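Urkar is bringing back the small wagon, and I already want one

March 12, 2021

I've been waiting for somebody to build a small, plain, cheap wagon again for longer than I'd like to admit, so you can imagine how fast I drove over to Brasham when Urkar said it had one to show. The car is called the Đào (it means peach, and yes, there's a peach-colored one, and yes, it looks terrific). It goes on sale in November, and I got to spend most of a morning poking at it, sitting in it, and folding the seats up and down until people started giving me looks.

The basics first. The Đào is a five-door wagon with a little hybrid system under the hood and front-wheel drive. It sits low, about where cars used to sit before everything went up on stilts. You drop down into it instead of climbing aboard, and once you're in there's a big, clear windshield and a dash with real knobs. Knobs! One for the fan, one for the temperature, one for the volume. I turned all of them.

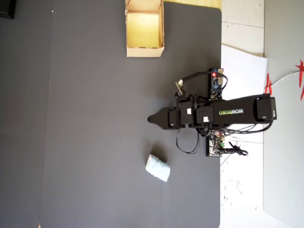
Thiện Lâm ran the project, and he told me the knobs were the first thing he had to fight for. "Everyone wanted another screen," he said. "I kept asking them to change the temperature with gloves on." There's still a screen, but it's a modest one, and it handles the maps and the music and stays out of the rest. The seats are cloth in both versions of the car, and I found them comfy, though I'd like a bit more support under the thighs on a long trip.

About that "both versions." There are only 2 trims, which made me so happy I wrote it down twice. The base car gets you the full set of safety gear and the heated front seats. The nicer one adds roof rails, a better stereo, and a power tailgate that I'd skip, but my mother would love. No packages, no bundle where you have to buy the sunroof to get the floor mats.

Now the cargo area, because that's the reason anybody buys one of these. With the back seats folded you get 1724 liters, which is plenty for a bike with the front wheel off or a very large dog and his things. The floor is flat all the way to the front seats, and the load lip is low enough that I could sit on it and tie my shoes. There's a spare tire under there too, a proper one.

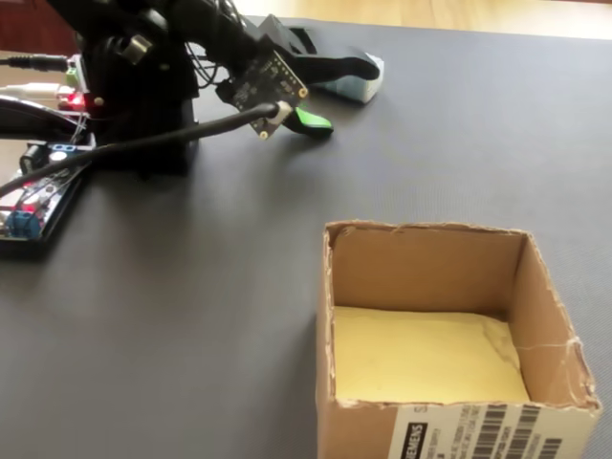 Bamavex is supplying the battery pack, and Urkar was a little cagey on that subject. I asked how far the car would go on electricity alone and got a smile and an offer of more coffee. My guess is not very far, a trip to the store and back if you're gentle with it. It's the kind of hybrid you never plug in, so that may not bother you at all. Towing is another thing they weren't ready to talk about. I asked for a friend who has a pop-up camper, and he'll have to wait.

I did get a short ride, with Yến Mai from the chassis team at the wheel, since the cars there weren't signed off for people like me to drive. We went out past the reservoir and back on a road that badly needs paving. The Đào took the potholes well – a soft thump and then it was over – and leaned a bit in the corners without making a fuss. Wind noise was low. There was some droning from the engine on the long hill, and Mai said they're still working on the mounts. She takes that hill twice a day, so I believe her when she says she's sick of hearing it.

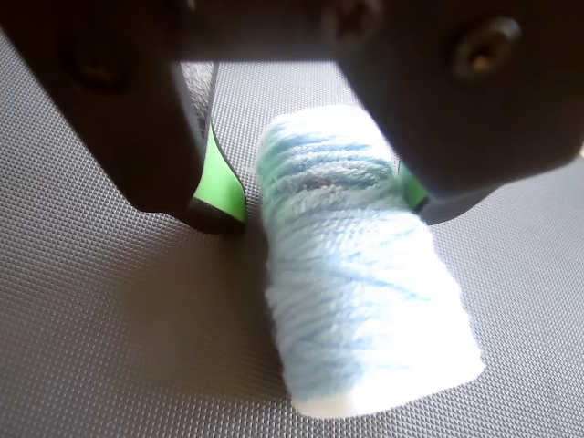
Price is the part I can't give you yet. Urkar says it will announce that over the summer, and all anyone would tell me is that the base car will come in below the company's smallest crossover. If they pull that off I think they'll sell every one they make, and they aren't planning to make a lot. The first batch is 2000 cars, sold through the regular dealers, with deposits opening a month or so ahead. The peach color is for the nicer trim only, at least to begin with, and I told them what I thought of that.

I've asked for a proper drive as soon as the finished cars are ready. If you have questions you'd like me to take along, leave them in the comments, and please, somebody else ask about towing too.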